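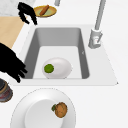
Figure 1. Rectangular basin in a white surround, with a large white egg-shaped object on the basin floor (rendered view).

3. Soaking, rinsing and the basin as a holding place

3.1 Background

Water use in hand dishwashing is usually treated as a matter of flow rate and running time. Early work on the Parkau housing blocks followed this approach: a meter was fitted to the kitchen supply, the volume drawn in a day was divided by the number of people in the household, and the result was compared with the rated flow of the faucet. The approach is simple and the data are easy to collect. It does not separate water drawn for washing from water drawn for cooking, drinking or cleaning the counter, and it says little about why two households with the same faucet and the same number of residents can differ so widely.

Haruna and Dogar argued that much of the difference comes from what happens between the end of a meal and the start of washing. In their account the basin serves three purposes in turn: a place to put things down, a place to soak them, and a place to wash them. Households that let these stages overlap have to move items out of the basin before they can fill it, and they tend to rinse under a running faucet instead. Households that keep the stages apart tend to fill the basin once. The present section takes up this argument and tests it against meter records and diaries from the same blocks.

3.2 Buildings and households

The Parkau blocks were completed in 1969 and have been refitted once. All kitchens in the sample have a single basin with no drainboard, and the hot water is supplied from a central boiler. Dishwashers were excluded at recruitment. Households were asked to take part through a letter and a follow-up visit, and those that agreed kept a diary for 7 days. A total of 100 diaries were returned in usable form. Diaries with more than one blank day were dropped before this count was made.

The refit is relevant to the results because it changed the depth of the basin but left the counter height as it was. Residents of the upper floors received the deeper model. Residents of the lower floors kept a shallow one, and several of them had placed a plastic tub inside it. Tub use was recorded as a separate variable, as a tub holds less water than the basin around it and can be emptied without a drain plug.

3.3 Measures

Supply to the kitchen was logged with Drilmont in-line meters on the hot and cold lines. A draw was defined as any period of flow bounded by at least 3 minutes without flow on either line. This threshold was chosen after inspection of the pilot data. Shorter thresholds split a single washing session into many parts, and longer ones joined washing with the filling of a kettle or pan.

Diary entries were made once in the evening. Residents noted the meals prepared at home, the time at which washing began, whether items had been left to soak, and whether any food had been left on the items when they were put in the basin. The last question was added on the advice of Amarachi Dauda, who had found in an earlier interview study that people gave different answers to "Do you scrape your plates?" and "Was there food on the plates tonight?" The second form gave a lower rate of scraping and was closer to what was seen on home visits.

Coding of the diaries was done by two readers working apart. Items were placed in one of four classes: flat ware, hollow ware, cutlery, and other. Food left on an item was coded as absent, film, or solid (Fig. 2). Where the entry was unclear the lower code was used.

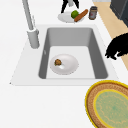 Figure 2. Round white plate in a basin with one small brown food item near the rim (rendered view). Residue of this kind is coded as solid.

Agreement between the two readers was good for item class and for the solid code. It was weaker for film, mainly because residents used words such as "dirty" and "greasy" in ways that could not be ranked. Film and absent were therefore merged in the analysis below. Readers met once to settle the remaining differences, and Junpei Aoki decided the few cases on which they could not agree.

3.4 Results

Households that reported soaking used less water per session than those that did not, but the difference was confined to the upper floors, where the basin was deep. On the lower floors soaking made little difference to the volume drawn. Tub users formed an exception — they drew less water than other lower-floor households whether or not they soaked anything, and their sessions were shorter.

Solid residue was associated with more draws per session and with a higher share of cold water. The diaries suggest that these draws were made to move food off the item before the basin was filled. In households that scraped plates before putting them down, the first draw of the session was usually the longest and contained most of the hot water. In the other households the first draw was short and cold, and was followed by several more of the same kind.

The delay between the meal and the start of washing had no clear effect once residue was taken into account. This differs from the result of Haruna and Dogar, who reported that longer delays led to longer rinsing. Their sample included households that cooked once a day for a large group, and the items in question were mainly pots. In the present sample most items were plates and bowls.

3.5 Limits

The meters recorded flow and not its purpose, and a draw made to rinse vegetables during a washing session would be counted as part of it. The diary was short and asked for only one entry per day, so washing done in the morning is likely to be underreported. Basin depth and floor level cannot be separated in these buildings. Gebhard Hubmann has noted that supply pressure also falls with height, which would reduce the volume drawn on the upper floors for any given running time. Pressure was checked at the top and bottom of one riser in December and the gap was small, but the other risers were not tested.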